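Notebooks > Workshop > Scrying and dream work
Print this page | E-mail this page
Search notebooks Go

February, 6 a.m., kettle on

Best run yet with the dream incubation! I kept the Kestbridge method as plain as I could: one question, written out by hand before bed, read aloud 3 times, then lights off and no more talking. Hanne wanted the mugwort as well, so she had her sachet and I went without, and we'll swap next week.

My question was about the river path. I woke at 5 with the whole thing still bright (a stair going down, a bell somewhere under it, and a voice I knew but couldn't place) and got some 100 words down before it started to slip. Hanne had a bell too!! We hadn't compared notes. Hers was in a tree, mind you, so I'm not calling it a match, but it gave me goosebumps.

To do: try the Lappalainen wording, which is shorter. Leave the candle out for 2 nights and see if the recall holds. Ask Lenni for his old moon tables, mine have tea on them.
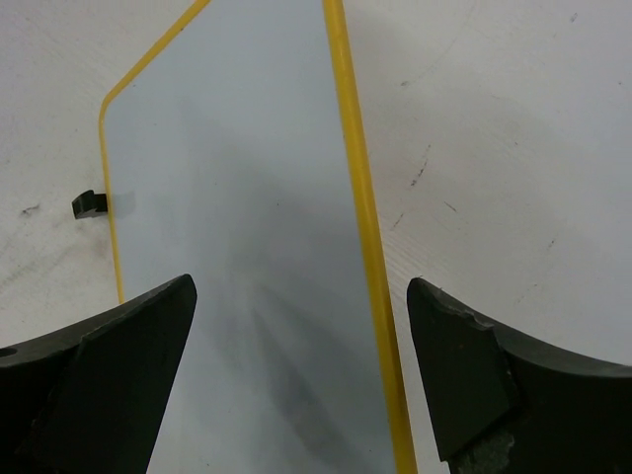
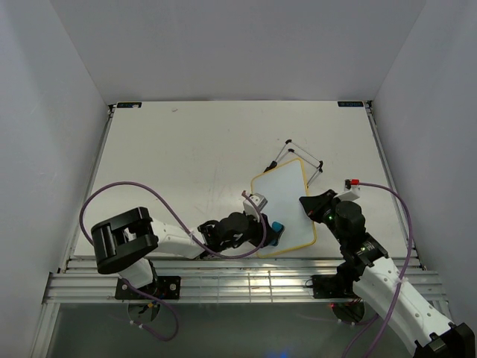
Sadao Hattori: I'd be wary of the bell. You both heard the one at the opening of Monday's circle, so it was in your ears already. Try it again after a week with no bell at all, and write the question down in the morning instead.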